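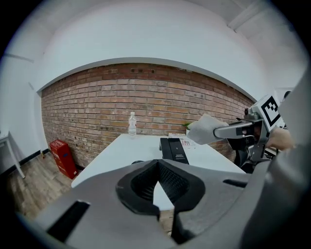 When does the allotment water get turned off for the winter, and what should I do with my own pipes?

The site supply at Trorska goes off in the first hard frost and stays off until the ground has warmed up. Anything on your side of the stopcock is yours to drain.

Search the archive
Search
Advanced search

Subject: Re: Standpipe and drip lines over winter
Date: 27th December

Replying to the list as two other people have asked me the same thing off it.

> I have plot 100 at the bottom end, taken on in August, so this is my
> first winter. I have a drip line running from a tank by the shed. The
> tank is still half full. Do I empty it or leave it? Also the tap on the
> standpipe nearest me is stiff and I don't want to force it. Last thing,
> is it too late to put garlic in?

Tank first. If it is one of the Truvine ones with the moulded outlet at the bottom, take it down to a quarter and leave the lid on. Mine has stood like that for several winters without splitting. A full tank can push the outlet off when it freezes, and an empty one blows over. I found mine against the Zomside fence after the gales two years ago and had to buy a new lid.

The drip line should be emptied completely. Undo the end stop, lift the line from the tank end and walk along it, letting the water run out ahead of you. Then coil it and put it indoors if you have the space. The thin black pipe goes brittle if it is left on the ground and trodden on. The little push-in drippers can stay in, but have a look at them in spring as they clog with lime.

Unscrew any filter and rinse it. Put the washer somewhere you will find it again. I keep mine threaded on a nail inside the shed door.

Please leave the standpipe tap alone. The supply is off at the road, so it won't do anything whichever way it is turned. The one near you has been stiff since the repair and it is on the list for new fittings. If it gets left open by mistake we lose a lot of water when the main comes back on. The reading at the site meter was 2262 when it was shut off, and I will post the new figure when the supply is restored so we can see if there is a leak on the bottom run.

Garlic can still go in if your soil isn't waterlogged. The bottom plots lie wet, so I would start it in pots under cover and plant out when it has a few inches of leaf. I did this last winter with Lahlou, a hardneck I got from a swap, and the bulbs were a bit smaller than the autumn-planted ones but kept just as well. Supermarket garlic is hit and miss.

On the wider question of a shared tank for the bottom end, the quote was for 3000 litres on a slab, and the slab was most of the cost. I would sooner see guttering put on the store shed first. It can go on the agenda for the next site meeting if somebody will second it.

The gate code changes at New Year. It will be sent by post and not put on this list.

Plot 2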